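Opinion | Schools & Courts

Let the kid wear the hoodie home

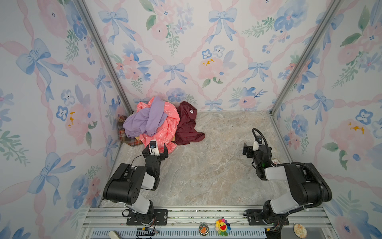 Clothes in a heap, with a plaid piece underneath.

I read the whole Skiltby dress code ruling over coffee in March, all 48 pages, and I'm still annoyed! The district sent 33 students home in one term, and Hiyori Furukawa's parents had to sue to get a straight answer on why.

The judge got it right, I think. A rule that says "distracting" and stops there isn't a rule - it's a mood. Toshio Okabe argued in the Pullbridge paper that principals need wiggle room. Sure, some. But a $300 legal fee to fight a suspension over a sweatshirt? Most families I know would just give up.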